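Workshop notebook, November, Monday, just after lunch

Right, dye vat again. I said last time I'd write up the indigo properly instead of leaving a trail of blue thumbprints through the book, so I'm doing it while the second pot settles and before I forget which jar got what.

Starting point: the old fructose vat from before the long weekend had gone sulky. No coppery skin on top, hardly any flower, and the liquid underneath was closer to navy than the yellow-green I want. Smelled flat too (the good ones smell a bit like a wet paddock, in a nice way). I warmed it to 50 or so — no, I'll be honest in my own notebook, I didn't read the thermometer, I stuck my hand on the side of the pot. Added lime, stirred slowly round the edge, then down the middle, lid on, walked away.

Came back after 20 minutes and it had started to turn. Gave it another 20 and there was a skin you could push about with a spoon. Very pleased!

Test strips this morning, all from the same bolt of Drurix cotton, scoured last week and soaked overnight:

Strip A, one dip, 2 minutes. Pale, patchy near the fold. My fault, I let it bunch.
Strip B, 6 dips, 2 minutes each, airing in between. Lovely. Deep without going dull, and even right to the selvedge.
Strip C, one long dip, 20 minutes. Darker than A but it crocked horribly, I had blue all over the ironing board cover. Not doing that again.

So short dips and plenty of them, same as everyone has been telling me for years. I keep wanting the long soak to work because I am lazy and there's a kettle calling.

The wool was another matter. I put in a small skein of the Botivero two-ply, which I'd been saving, and it felt harsh when it came out. Lime vat plus wool, I know, I know. I gave it a vinegar rinse and it's softer than it was, but there's a crunchy bit at one end where it must have sat on the sludge. Next time it goes in the net so it can't sink. The colour is gorgeous though, a sort of thundercloud grey-blue, and I'd happily knit a beanie from it if the beanie didn't have to touch anyone's forehead.

Also had a go with felt, which wasn't on the plan. I've been after a teal for ages, the greeny kind, and the way I've been getting there is weld first and indigo over the top. The yellow has to be stronger than looks sensible or the blue just eats it. My first piece came out plain blue with a faint air of disappointment. The second had a double helping of weld and got a lot closer to the colour I have in my head, which is a dark one, more blue than green.

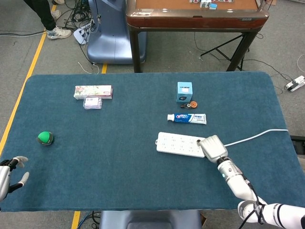

Pieter Khumalo reckons I've got the order backwards for felt, and wrote as much in the margin of the last page: indigo first, rinse it hard, let it dry out fully, then mordant and put the weld over the top, so the yellow can be built up a bit at a time and stopped when the teal arrives. He also says my alum is too stingy for anything that thick and the middle of the felt probably never saw any.

Fair enough on the alum. I cut into a corner with the good scissors and it was white in the centre, like a badly cooked potato. I'm less sure about the order, as I've had indigo rub off under a hot mordant before and then you've got a blue mordant bath and a cranky dyer. But I'll try it his way on a 60 gram piece and keep a strip of mine beside it, and we can argue over the two of them in daylight.

Things to sort before then:

More lime, the Babić one in the paper sack, the other brand clumps.
Weld is down to the dusty end of the bag. Reorder or beg.
The Helport hotplate clicks off by itself when it's on low. Use the old one for the vat until someone has had a look at the switch.
pH papers have gone missing again, second drawer is all safety pins.

Later, 4.30. The second pot has settled and the flower has come up beautifully, a proper purple-bronze heap in the middle. Put in one offcut to celebrate and it came out green and went blue on the way to the line. Lid's on, pot's wrapped in the old doona. Please don't stir it before I'm in.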